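스톨테로(Stoltero) 농장 숙소 운영 보고
수신: 고도이(Godoy) 지역관광기금 지원사업 담당자님
작성: 발키리아 아순상(Valquíria Assunção), 스톨테로 운영 총괄

지난 보고 때는 지붕 공사 이야기만 잔뜩 적었는데, 이번에는 드디어 손님 이야기를 쓸 수 있게 되었습니다! 3월에 본채 문을 다시 연 뒤로 숙소가 꽤 북적였고, 텃밭과 주방도 그에 맞춰 바쁘게 돌아갔습니다. 지원금이 들어간 항목을 중심으로 진행 상황을 적고, 아직 끝내지 못한 일도 함께 적습니다.

숙박

이번 기간에 투숙하신 손님은 모두 223명입니다. 계획서에는 훨씬 조심스러운 숫자를 써 두었던 터라 저희도 집계를 두 번 해 보았습니다. 가족 단위 손님이 가장 많았고, 하룻밤만 예약하셨다가 하루 더 묵고 가신 분도 여럿 계셨습니다. 본채 객실은 주말마다 거의 찼지만 강 쪽 별채는 평일에 비는 날이 많습니다. 별채까지 가는 길이 밤에 어둡다는 의견이 방명록에 여러 번 나와서, 길을 따라 낮은 등을 달기로 했습니다. 등 자재는 이미 받아 두었고 배선만 남았습니다.

예약 창구는 자데로(Jadero) 예약 시스템으로 옮겼습니다. 전화와 공책으로 하던 때에 비하면 정말 편해졌어요. 다만 식사 추가 신청이 객실 예약과 따로 들어와서, 아침마다 주방에서 두 목록을 맞춰 보아야 합니다. 업체에 합쳐 달라고 요청했고, 다음 업데이트에 넣겠다는 답을 받았습니다.

텃밭과 주방

주방에서 쓰는 채소의 70퍼센트를 저희 밭에서 댔습니다. 지난 철에는 절반에도 못 미쳤으니 밭 식구들이 얼마나 애썼는지 짐작하실 수 있을 겁니다. 가지와 오크라는 넘칠 만큼 났고, 고추는 종류를 늘렸습니다. 반대로 토마토는 비가 잦은 시기에 무름병이 돌아 많이 버렸습니다. 다음 철에는 비가림 시설 아래로 옮겨 심고, 이랑 사이를 지금보다 넓게 잡을 생각입니다.

메뉴도 달라졌습니다. 예전에는 저녁상을 한 가지로 차렸는데, 지금은 그날 거둔 것을 칠판에 적고 거기서 고르시게 합니다. 주방장이 처음에는 걱정을 많이 했습니다만(재료가 모자라면 어쩌느냐고요) 이제는 본인이 제일 신나서 칠판을 씁니다. 호박잎에 싸서 찐 생선은 따로 만드는 법을 묻는 손님이 많아 작은 요리 카드를 만들어 객실에 두었습니다.
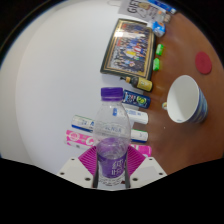

사진 제공: 스톨테로 농장 숙소

밭에서 나는 과일로 잼과 절임을 만드는 일은 아직 시험 단계입니다. 망고 처트니는 손님상에 올려 반응이 좋았고, 구아바 잼은 너무 달다는 말씀이 있어 설탕을 줄여 다시 끓이고 있습니다. 판매 허가는 서류를 준비하는 중이라 지금은 숙소 안에서만 내고 있습니다.

토요일 농장 산책

가장 기쁜 소식은 토요일 산책입니다. 오전 7시에 출발해 밭을 한 바퀴 돌고, 허브밭에서 차를 우려 마신 다음 아침 식사로 끝나는 일정입니다. 처음에는 투숙객만 받다가 인근 마을 분들도 신청하실 수 있게 열었더니 아이들이 부쩍 늘었습니다. 닭장 앞에서 다들 발이 묶여 일정이 자꾸 늦어집니다. 그래서 닭장을 아예 마지막 순서로 돌렸습니다.

안내는 마을 청년 2명이 맡고 있습니다. 두 사람 모두 리탐(Ritham) 관광학교에서 안내 과정을 마쳤고, 교육비는 이번 지원금에서 나갔습니다. 한 명은 새 이름을 저보다 훨씬 많이 알아서 저도 시간이 나면 뒤에서 따라 걸으며 배웁니다. 다음 기간에는 영어 안내문을 만들고, 밭 입구의 팻말도 새로 쓸 계획입니다.

지출

이번 기간에 지원금에서 쓴 금액은 1,579만 원입니다. 가장 큰 몫은 본채 욕실 배관이었고, 그다음이 빗물 저장조와 안내 교육비였습니다. 영수증과 항목별 내역은 별첨으로 보냅니다. 배관 공사는 견적보다 조금 더 들었는데, 오래된 관을 걷어 보니 바닥 아래쪽까지 손을 대야 했습니다. 넘친 금액은 숙박 수입으로 메웠고 다른 항목에서 옮겨 쓰지는 않았습니다.

늦어지는 일

퇴비장 이전은 시작하지 못했습니다. 새 자리로 잡아 둔 곳이 비가 오면 물이 고여서 흙을 돋운 뒤에 옮겨야 합니다. 자전거 대여도 미뤄 두었습니다. 자전거를 세울 지붕 있는 자리가 먼저 필요하고, 마을길 보수가 끝나야 손님께 권할 수 있을 것 같습니다. 두 건 모두 예산은 그대로 남아 있습니다.

부탁드릴 것이 하나 있습니다. 토마토 비가림 시설은 원래 계획서에 없던 항목이라, 자전거 예산 일부를 돌려 써도 되는지 검토해 주시면 좋겠습니다. 허락해 주시면 우기가 오기 전에 기둥을 세울 수 있습니다. 현장에 한번 들러 주셔도 정말 반갑겠습니다. 토요일에 오시면 산책 자리도 비워 두고 처트니도 넉넉히 담아 두겠습니다!

발키리아 아순상 드림
별첨: 항목별 지출 내역, 영수증 사본, 산책 일정표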